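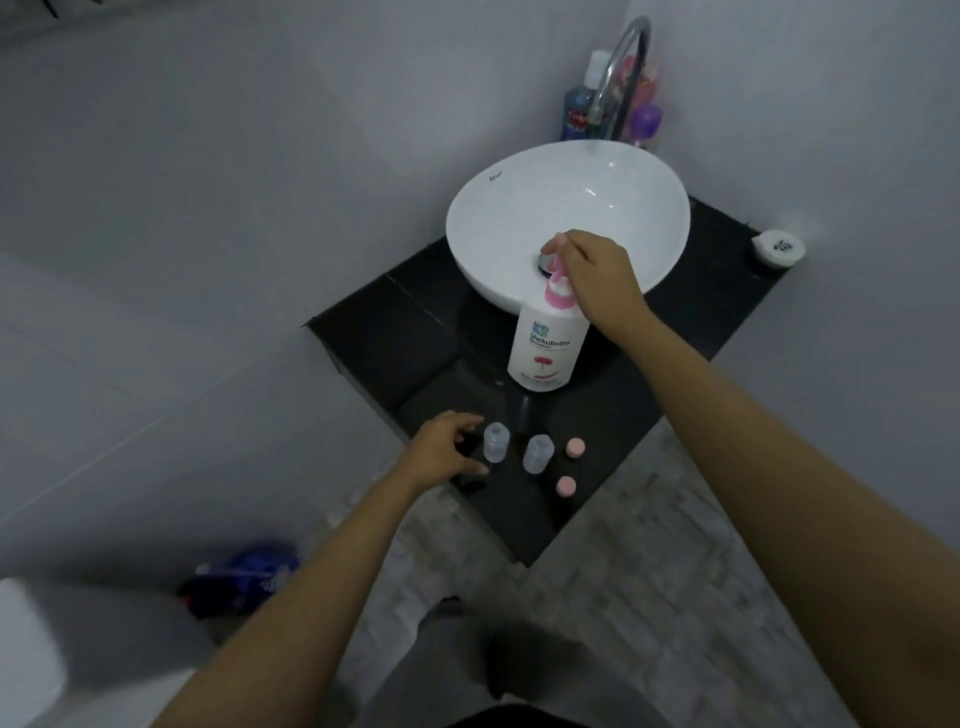

# Sornadance Opens Refill Program for Small Bathrooms in Stondville

STONDVILLE, November. Sornadance, a home organizing service, today announced a program which helps households to keep fewer bottles by the sink. One pump bottle of body wash stays on the counter, and small clear containers with pink caps are used for travel and for guests.

The program was tested in 43 apartments of the Ghaffari building, where many bathrooms have only a corner counter. Before the test, residents answered a survey, and nearly 200 of them said that they have no free place for toiletries.

"A vessel sink is beautiful, but it takes most of the counter," said Omid Zarei, founder of Sornadance. "We ask people to leave out only the things they use every day, such as mouthwash and soap."
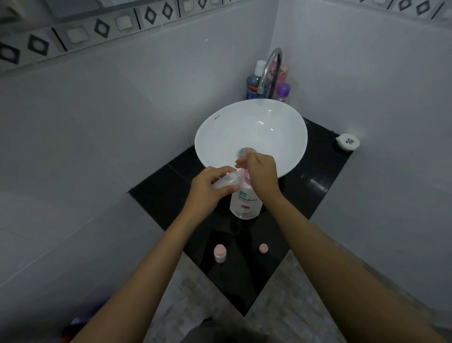

**Sornadance Home Care Team**

The team visits each home one time and the visit takes 23 minutes. Residents learn to fill the small bottles over the counter and to close the caps well before packing.

Registration is open at the Prirard office until the end of the month. For questions, please contact Kamran Mirani, Home Care Team.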